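How to Sew Your First Patchwork Lap Quilt

Posted 2026-07-31

I finished my first quilt on a kitchen table in Dornthorpe with a borrowed machine and a pair of scissors I should have thrown out years before. It's crooked. I still use it every night! If you can sew a straight-ish seam, you can make one of these, and I'd love for you to try.

We're making a simple patchwork lap quilt from plain squares. It finishes at 55 inches on each side, big enough to tuck under your feet on the couch.

What you need

Quilting cotton in at least six colors
Cotton batting, 59 inches square
Backing fabric, 59 inches square (you'll probably need to join two pieces)
Half a yard of binding fabric
A rotary cutter, a cutting mat and a clear ruler
Neutral thread. I go through so much of it that I buy the 3,000 yard cones from Trummer.
Curved safety pins, lots

Wash your cotton or don't, but do the same with all of it. I stopped prewashing in May and I like the crinkle you get after the first trip through the dryer.

Step 1: Cut the squares

Cut 121 squares, each 5 1/2 inches. They'll finish at 5 inches once the seams are in, and eleven rows of eleven gives you your 55. Press the fabric first, fold it selvage to selvage, and trim one edge clean before you measure anything from it. Then cut 5 1/2 inch strips and turn them into squares.

Change your blade! I put off changing mine for most of a year and couldn't believe the difference.
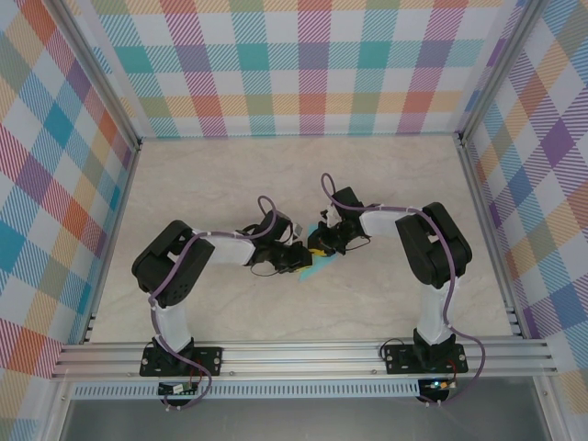
Stack the squares by color as you go and keep a few extras of each. You will sew one in upside down or nick one with the seam ripper, and it's nice to have a spare sitting right there.

Step 2: Play with the layout

My favorite part. Lay everything out on the floor or a bed and move squares around until your eye stops snagging on one spot. Take a picture on your phone and look at it small — two dark squares side by side will jump right out. Pin a numbered scrap of paper to the first square in each row before you pick anything up.

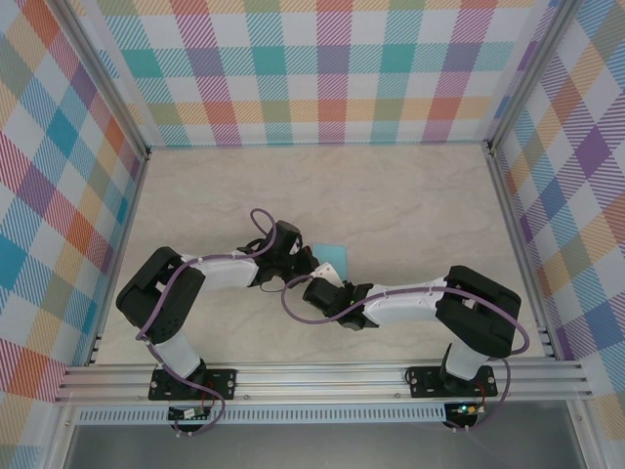

Choosing colors scares people more than the sewing does, and I get it. I stood in the fabric aisle at Mirnier for most of an afternoon the first time and went home with beige. What helped me was borrowing a palette from something that already works, like a dish towel or a favorite shirt. Plaids are wonderful for this. The one on the back wall here has teal, lilac, coral red, mustard yellow, sage green and white, and I would happily make a whole quilt from that list. Notice how the white gaps keep all those colors from fighting, so if your layout feels too busy, swap in a few white squares and look again.

Step 3: Sew the rows

Use a 1/4 inch seam the whole way. Sew two scraps together and measure them before you start; if the finished pair isn't 10 1/2 inches across, shift your needle a touch.

Sew each row left to right. Press the seams in odd rows to the left and in even rows to the right. When you join the rows, the seams nestle together and you can feel them lock under your fingers. So satisfying.

Step 4: Baste and quilt

Tape the backing to a hard floor, wrong side up, smooth but not stretched. Center the batting on it, then the quilt top, right side up. Pin every four inches, starting in the middle.

Put on a walking foot if you have one (mine is a Skenier and it's noisy, but it feeds evenly) and set your stitch length to 3. Sew a line 1/4 inch to each side of every seam. Start with the center lines and work out toward the edges. Roll up the side you aren't sewing so it fits under the arm of the machine, and take breaks — your shoulders will want them.

Step 5: Bind it

Trim the batting and backing even with the top. Cut six strips of binding, 2 1/2 inches wide, join them end to end and press the whole length in half. Sew it to the front with raw edges together, stopping 1/4 inch from each corner to fold the miter. Fold it over to the back and stitch it down by hand or machine.

Wash it cold, dry it on low, and go sit under it.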